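Chapter 4
Keeping Session Notes

A counselor at the Uvmont clinic may see 29 clients in a week, and by Friday the early sessions blur. Notes written the same day fix this. Most need only a few lines: what the client brought, what was tried, what was agreed for next time. Leave out guesses about motive unless they are marked as guesses.

This chapter covers the short note, the intake summary and the closing letter.

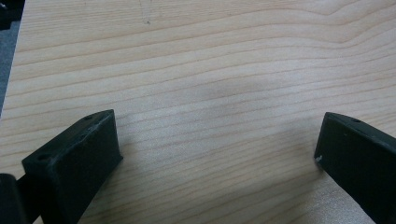 One reader of the first edition objected that 40 words could never hold a grief session, and asked for a longer form. Section 4.3 sets one out.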